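Pletine Institute for Household Technology
A short thread on whether machines can do household and shop-floor chores yet. The brief answer is: some of them, slowly, with a person close at hand.

Most of the questions we receive concern laundry. Folding a dry towel on a clear table is now within reach of several research groups. Emptying a mixed basket, with socks, straps and a sweater sleeve turned inside out, remains a different matter.

Soft goods are the difficulty. A box keeps its shape when it is picked up. A knitted item does not, and the machine has to judge again where the edges are after every grasp.

In September our group completed 200 trials with knitted and woven items. Osaze Sani designed the trials and Mekdes Abdella scored them. A trial counted only if the item ended up where it was meant to go, without a second person stepping in.

Results by chore, scored out of 9 for reliability: moving rigid parts from bin to tray, 8. Hanging a knitted item on a hook, 2. Wiping a counter fell between the two, and we will report it separately once the scoring rules are settled.

Bickerstaff, a small packing firm, asked us whether these figures would justify replacing its evening sorting shift. Our advice was no. Beryl Tapley's written reply to the firm is available on request.

Much of the present work consists of people performing the chore by hand with a gripper, so that a machine may later learn from the motion. It is patient work, and the quality of the demonstrations matters more than we first assumed.

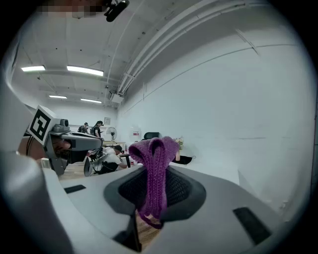 Jade Hulme has proposed that future trials record the time spent on recovery as well as success or failure. A person who drops a scarf picks it up without thinking. A machine may need over a minute, and the present scoring does not show this.

We have adopted the proposal for the next series, which will also include bed linen and work gloves. Angus Rutherford will coordinate with Dendum on the shop-floor portion.

Households and firms that wish to suggest a chore may reply to this thread. Please state the item, the surface it rests on and how often the task is done - daily tasks will be considered first.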